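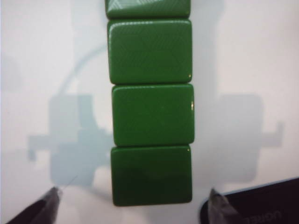 图1 腕部相机视角：四块绿色牌块首尾相接，夹爪张开，位于末端牌块两侧。

技术社区 > 机器人与自动化 > 示教与遥操作 > 问答

提问：遥操作示教牌块排列任务时，末端牌块的夹取动作应如何规范？

三月 发布　作者：Carside 示教小组

各位同行：

我单位目前正在开展一项桌面排列任务的示教工作，任务内容为将长方形牌块首尾相接排成一列，并能够从列的末端逐块取走。示教方式以主从遥操作为主，操作员通过主手控制从臂及夹爪，腕部相机画面与外部相机画面同步记录。遥操作软件采用 Nundell，主手为 Idum 套件，均未作改动。

现阶段遇到的问题集中于取走末端牌块这一步，具体情况如下。

一、牌块之间仅有很窄的缝隙，相邻两块几乎贴合。操作员闭合夹爪时，若两指中线与牌块中线存在偏差，先接触的一指会推动牌块，并带动上方相邻牌块一同偏转，整列随之歪斜。

二、不同操作员的习惯差异较大。有人在高处对准后垂直下降，有人先降至接近桌面的高度，再从列的末端一侧水平推进。两种做法单独看均可完成任务，但混合用于训练后，策略在接近阶段出现明显犹豫，夹爪时常停在半途反复微调。

三、牌块表面有光泽，右侧边缘有细小高光，夹爪机构又在白色桌面上投下大面积阴影，左右两侧均有。我方担心策略将阴影位置当作定位依据，更换照明后即告失效。

四、列本身并非严格与画面竖直方向平行，图1中即略有倾斜，靠下的牌块稍偏右。目前未规定操作员是否应先旋转腕部使之对齐。

现请教：接近方式是否应当统一？腕部对齐是否应作为独立步骤写入操作规程？另外，改用手扶拖动示教，是否会比遥操作更为适宜？

我方现有示教数据约500条，如需重新采集，希望尽量一次确定规范，避免再次返工。

回答一

发布时间：上午　作者：社区用户（集成商）

就所提问题，谨提供以下意见，供参考。

（一）关于接近方式。建议统一，且建议采用高处对准、垂直下降的方式。水平推进对高度控制要求较高，指尖过低易刮擦桌面，过高则夹持位置偏上，闭合时牌块容易翘起。垂直下降的误差主要体现在左右方向，操作员在腕部画面中较易察觉。下降前应确认末端牌块位于两指之间的空当内，两侧余量大致相当，再行下降。

（二）关于腕部对齐。应当写入规程，并置于下降之前。列有倾斜时，夹爪须先随列的方向旋转，否则两指接触面与牌块侧边不平行，闭合过程中必然产生扭转，即贵方所述整列歪斜的现象。建议规定操作员在旋转到位后停顿2秒再下降，使该状态在数据中有较清晰的体现。停顿不宜过长，过长的静止段会使策略学到停住不动，训练前需要裁剪。

（三）关于夹取后的动作。末端牌块夹住后，不宜立即抬升，应先沿列的方向向外平移5毫米左右，与上一块脱开，再抬起。我单位此前在类似任务中省略此步，抬升时常将相邻牌块带起一角。

（四）关于已有数据。不必全部废弃，可按接近方式分类，保留垂直下降的一类，其余移作失败恢复的参考材料，暂不参与训练。分类可由人工浏览腕部画面完成，工作量尚可接受。

（五）关于光照。建议采集期间有意调整灯的位置，分若干批次进行，每批固定一种布置，并在记录中注明。临时在后期做亮度扰动有一定作用，但阴影的形状与方向不会随之改变，不能代替实际调整。

回答二

发布时间：下午　作者：社区用户

手扶拖动更好，手感直接，建议更换。

回答三

发布时间：晚间　作者：社区用户（高校实验室）

对回答二的意见，本人持保留态度。手扶拖动示教的优点在于操作员能直接感受到接触力，上手较快，对于插接类任务确有帮助。但就本任务而言，存在两项实际困难。

其一，操作员的手和前臂可能进入外部相机视野，有时还会在桌面上形成额外阴影。贵方本已担心阴影影响定位，此种做法会使问题加重。若采用拖动后再回放记录的方式，可以避免手部入镜，但牌块须逐次恢复至原位，稍有偏差，回放时即夹偏。

其二，夹爪开合在拖动模式下通常依靠按钮触发，难以连续调节开度。贵方的牌块相互紧贴，闭合速度和开度均需细致控制，主手上的扳机更为合适。

如条件允许，可考虑折中办法：先以拖动方式让新操作员熟悉各段位姿，再转入遥操作正式采集。我实验室在 Yau 平台上采用过该流程，新操作员的适应时间有所缩短，但未作严格对比，不宜据此下定论。

另就回答一补充如下：

1. 腕部相机中，指尖位于画面下缘，牌块列向上延伸，远端牌块往往不完整。操作员若仅凭腕部画面判断列的方向，应以完整可见的中间几块为准，不宜以最上方一块为准。

2. 桌面上与任务无关的物品应明确规定去留。图1右下角有一件深色物品，距右侧指尖较近，其上可见“UGREE”字样。若此类物品在全部数据中均处于同一位置，策略可能将其作为参照；若时有时无，则应当有计划地变换。无论采取哪一种，均请在采集记录中写明。

3. 牌块列的初始角度应当主动变化，左倾、右倾均须覆盖。仅有一侧倾斜的数据，训练后遇到反方向倾斜时旋转方向容易出错。

4. 操作员须知宜简短，张贴于主手旁即可。条目过多，实际执行时往往被略过。

提问者补充

感谢各位答复。经内部讨论，暂按回答一的第（一）至第（三）项修订操作规程，并采纳回答三关于初始角度和桌面物品的意见。遥操作方式维持不变。规程修订稿拟由2名操作员先行试用，待试采数据训练后，再将结果补充至本帖。关于停顿时长的裁剪标准，目前仍无统一做法，如有现成经验，欢迎继续回复。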